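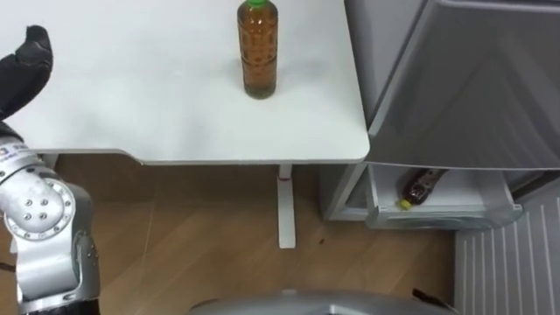 Putting the Drinks Away: A Conversation with Liudmyla Zhuravel

Liudmyla Zhuravel makes very good coffee and apologizes for it anyway. When I came by the Tumarley workshop she had two cups poured before I had my scarf off, and she carried them past a row of bicycles, a whiteboard nobody had wiped in a long while, and into the room everyone in the building calls the kitchen. (There is a second kitchen, with a sink, where people eat lunch. I went to the wrong one twice.)

She has spent the past six years trying to get robots to do small jobs around the house. Before that she programmed packing lines for a food company called Peltari, and before that, she told me with a certain pride, she cleaned hotel rooms for two summers and was fast at it.

"I could do a bathroom in nine minutes," she said. "I think about that all the time now. I had one cloth, one bucket and a radio going, and I wasn't paying attention to any of it. If you asked me to write down what my hands were doing I couldn't have told you."

The chore her group has been living with since November sounds like something you would ask of a seven-year-old. There are drinks, and there is a refrigerator, and the drinks should end up inside it. A bottle might start out on the table, or it might already be in the bottom drawer and need to come out. I asked her whether it can be done yet.

"Yes," she said, and then she laughed and put her cup down. "You want a number, I know. Last week we ran it 200 times, start to finish, and 116 of those I would have accepted from a person. The bottle was in the drawer, the drawer was closed, nothing was on the floor. So, a little better than half. My mother asked me at dinner what happens the other times, and I told her, Mama, the other times there is tea."

It's mostly plastic bottles they practice with, the ordinary kind from the corner shop, and she was keen that I understand how different one is from the next. A full bottle of tea stands up nicely and stays put when the fingers close around it. A half-empty one gives, and the liquid swings about, and the whole weight shifts just when the arm has started to turn. Clear plastic is a trouble for the cameras too, especially on a white table, and the darker drinks are easier to find.

"Baltasar wanted us to put stickers on them," she said. "It would have worked! We would have had lovely results. But you don't have stickers on the bottles in your house, so what have we learned?"

Baltasar Gaete, who had wandered in for the last of the coffee, took this in good spirit. He looks after the hands, and he wanted to talk about drawers. A refrigerator door is simple, he told me, because it swings on a hinge and you can work out the arc. A drawer runs straight, but only if you pull it straight. Pull it from one corner and it binds, and then the arm pulls harder, and then either it comes loose all at once or the whole refrigerator moves.

"We've moved the refrigerator," he said. "More than 33 times, I'd guess. There are marks."

"Those marks were there," said Liudmyla.

"Some of them were there," said Baltasar.

I wondered about laying a bottle down, because it had never struck me as a separate skill until I watched somebody worry over it. A bottle on a table is upright, and in a shallow drawer it has to go on its side. That means that somewhere between the two places the hand has to tip it, which changes where the weight sits, and then let go of it gently enough that it doesn't roll off to the far wall. People do this without thinking, usually while also holding the butter. Liudmyla says it took her group from November until past New Year to get a version she wasn't embarrassed by, and she still prefers to stand within reach of it.

She is generous about the competition, if that's the word for it. A company named Mindeo has been showing a short film of its machine loading a dishwasher, and I asked, a little mischievously, if she had seen it.

"Of course, I've seen it so many times. It's beautiful work and I wrote to them to say so. But I would love to see the afternoon around the film, you know? How long it took to set up the plates. I'm not being unkind, our films are the same. We choose the good one."

Where she gets more hopeful, and rather more talkative, is on the shop floor. Her old colleague Hagos Admasu now works with Vahidi, a small chain of grocery stores, and the two of them talk most weeks about restocking drink coolers overnight. She believes that job will come well before anything in a home. The shelves are the same height in each store, the bottles arrive in known sizes, and at three in the morning it doesn't matter very much if the machine takes its time. I called Hagos afterward and he agreed with nearly all of it, though he was firmer about speed.

"One of our people fills a cooler in a quarter of an hour while chatting," he told me. "Liudmyla's arm needs a few minutes for one bottle. I tell her I'll wait, and I will. But I'm not going to tell my night staff to look for other work, and I've said that to them directly."

Back in the kitchen I asked the question my own family had sent me with, which was when we could have one. Liudmyla got up and pushed a chair in while she considered it.

"For somebody who can't bend down to the bottom drawer, somebody who lives alone and would be glad of the help even if it's slow, I think perhaps ten years. I'd like it to be less. I have an aunt who would take it tomorrow with all its faults, she'd talk to it. For you and me, who are only lazy, longer. And please don't write that it will fold your laundry, everyone writes that. We haven't touched laundry. I don't want to touch laundry!"

She does her own refrigerator by hand, naturally, and she admitted it's a mess. There's a jar in the back that she moved from her last apartment and has been meaning to open. When I asked if working on all this had changed how she does things at home, she said only that she's gotten slower at it, and that her husband has noticed. She'll stop with a carton of milk in one hand and look at where her thumb has gone.

The group's next round of trials adds a second shelf and glass bottles, and Baltasar has already bought a mop.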